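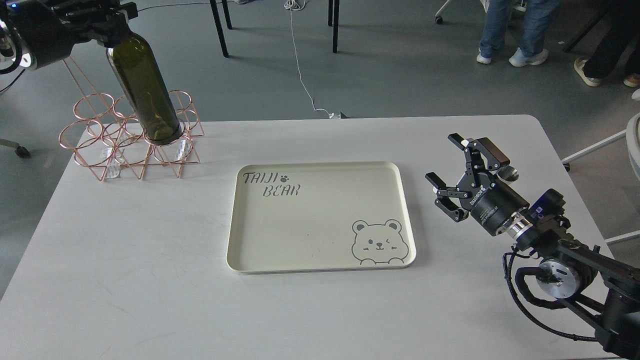
Ob sich der Aufwand der Fernsteuerung überhaupt lohne, wenn man den Arm ebenso gut mit der Hand führen könne, wollte eine Leserin nach dem letzten Eintrag wissen. Sie habe in ihrem Betrieb erlebt, dass handgeführte Bahnen schon nach einem Vormittag brauchbar gewesen seien, während die Einarbeitung am Steuergerät Wochen gedauert habe.

Die Frage ist berechtigt und soll an dieser Stelle ausführlicher beantwortet werden, als es im Kommentarbereich möglich war.

Im Rahmen des Vorhabens Latow werden seit November beide Verfahren nebeneinander eingesetzt. Beim Handführen wird der Arm nachgiebig geschaltet, und die anleitende Person bewegt ihn unmittelbar am Handgelenk. Bei der Fernsteuerung werden die Bewegungen an einem baugleichen, kleineren Armpaar vorgegeben, das intern die Bezeichnung Kolier trägt. Für einarmige Aufgaben ist das Handführen nach meiner Einschätzung weiterhin das geeignetere Verfahren. Die Kräfte sind unmittelbar spürbar, und die Einweisung ist kurz.

Anders verhält es sich bei Aufgaben wie dem Einsetzen einer Weinflasche in ein Drahtgestell. Die Flasche wird am Hals gegriffen und muss schräg in einen Ring geführt werden, der nur wenig Spiel lässt. Wer dabei den Arm mit den eigenen Händen hält, steht zwangsläufig am Tisch, verdeckt den Kameras die Sicht und gerät mit den Unterarmen in jede zweite Aufnahme. Ein Modell, das später ohne diese Hände auskommen soll, lernt aus solchen Aufnahmen nur eingeschränkt. Bei zwei Armen kommt hinzu, dass eine einzelne Person kaum beide zugleich führen kann, ohne den einen oder den anderen zu vernachlässigen.

Bis zum vergangenen Freitag lagen 673 Vorführungen vor, die nach Durchsicht als verwendbar eingestuft wurden. Angestrebt sind 800. Verworfen wurden vor allem Durchgänge, in denen der Griff am Flaschenhals nachträglich korrigiert werden musste. Über den Umgang mit diesen Korrekturen besteht im Projekt keine Einigkeit. Ich vertrete die Auffassung, dass ein Teil davon erhalten bleiben sollte, sofern die Korrektur zügig und zielgerichtet erfolgt, denn auch das trainierte System wird gelegentlich danebengreifen. Die Gegenposition verweist darauf, dass zögerliche Bewegungen erfahrungsgemäß mitgelernt werden.

Zur Einarbeitungszeit ist der Leserin zuzustimmen. Neue Bedienende benötigen etwa 50 Durchgänge, bis die Bewegungen gleichmäßig werden. Die ersten Versuche werden deshalb nicht in den Datensatz übernommen. Besondere Schwierigkeiten bereitet die Tiefenschätzung über den Bildschirm, und das Ablegen fällt durchweg schwerer als das Greifen. Die Auswertungssoftware Golari kennzeichnet Abschnitte, in denen der Greifer länger stillsteht. Diese Kennzeichnungen werden anschließend von Hand geprüft.

Noch offen ist, ob sich Handführung und Fernsteuerung in einem gemeinsamen Datensatz verbinden lassen. Ein erster Versuch mit 32 handgeführten Durchgängen ist vorbereitet. Über die Ergebnisse wird hier berichtet, sobald die Auswertung abgeschlossen ist. Hinweise aus anderen Betrieben, insbesondere zur Kalibrierung zweiarmiger Aufbauten, nehme ich über das Kontaktformular gern entgegen.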